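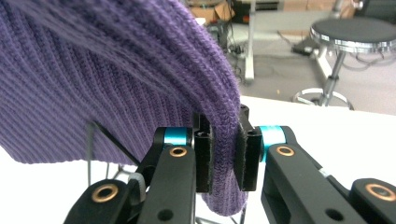 *By Bronwyn Tautahi, Wollell Film Library*
*March 15, 2020*

**Wollell Film Library opens complete Tóth season with restored print of *The Ferry Clerk***

The Wollell Film Library will screen every surviving feature by the director known professionally as Tóth, in a season that opens next month at the Draltari Cinema. It is the first time the films have been shown together in this country, and for four of them it will be the first public screening here in any form.

The season is built on a new restoration of *The Ferry Clerk*, the black-and-white drama that made the director's name on the festival circuit. The restoration was carried out from the original camera negative, with the final reel taken from a release print after the matching section of negative was found to be too shrunken to scan. Colour grading for the later films was checked against the cinematographer's own notes, which are held in the library's paper collection.

Tóth began in theatre, directing a small company that shared a hall with a boxing club, and brought most of its actors across to the early films. The first three features were shot on weekends with borrowed lights and little money. They did poorly at the box office and were out of circulation within a year of release. *The Ferry Clerk*, the fourth, was picked up by a television buyer and shown late at night, where it found an audience that had missed it in cinemas.

The middle period is the least seen. *Salt Year*, *A Room for the Surveyor* and the two-part *Vater* were made for a broadcaster that later closed, and the rights were divided between several owners. Clearing them took the library most of the past two years. *Vater*, a family story told over two generations of a printing business, will be screened in full over one afternoon with a meal break between the parts. The library is showing the longer version, which runs 29 minutes over the cut that went to air and puts back the court scenes.

The later films are in colour and were made with larger budgets. *The Glass Harbour* used 60 speaking parts and was filmed in two languages, with the actors playing each scene twice. Both versions survive and both are in the program. Viewers who know only one may be surprised by how different the endings are.

"People usually come to Tóth through one film and then can't find the others," said program manager Bronwyn Tautahi. "We wanted to put the whole lot on in order, including the ones that don't quite work. *Salt Year* has a very slow first hour, and I'd still tell anyone to sit through it for the harvest dance."

Ms Tautahi said the library had chosen to run the films in order of production, as release dates for the television work were unreliable. "Two of them sat on a shelf – one for six years. If you go by release date, the director seems to jump back and forth in style, and that confused a lot of the early writing on the films."

A display in the cinema foyer will run for the length of the season. It includes shooting scripts, contact sheets, set drawings for *A Room for the Surveyor* and a selection of letters between the director and the composer. The items come from a collection of 1,593 documents given to the library by the director's family in January. Cataloguing is still under way, and researchers can ask to see listed material by appointment.

**Session details**

All sessions are at the Draltari Cinema. Features screen in the evening, with a repeat matinee later in the same week. *Vater* screens once only. Films not in English have English subtitles, newly translated for *Salt Year* and both parts of *Vater*. The earlier subtitles for *The Ferry Clerk* have been kept, with corrections.

Introductions will be given before the opening film and before *The Glass Harbour*. Each lasts about 100 seconds less than the short film that follows it, the newsreel parody *Lost Umbrellas*, so patrons who want only the feature should check the printed program for its start time.

Season passes and single tickets are on sale from the cinema box office. Pass holders should still book a seat for each session, as the smaller auditorium is being used for the matinees. Concession prices apply for students, seniors and members of the library. The cinema has step-free access through the side entrance, and a hearing loop is fitted in both auditoriums.

A printed booklet with credits, synopses and two new essays will be sold in the foyer. It won't be available by mail.

**Media enquiries**

Preview links for *The Ferry Clerk* and *Salt Year*, high-resolution stills and interview requests: Bronwyn Tautahi, Program Manager, Wollell Film Library. Please allow two working days for preview links. Stills may be used with coverage of the season only and must carry the credit "Wollell Film Library".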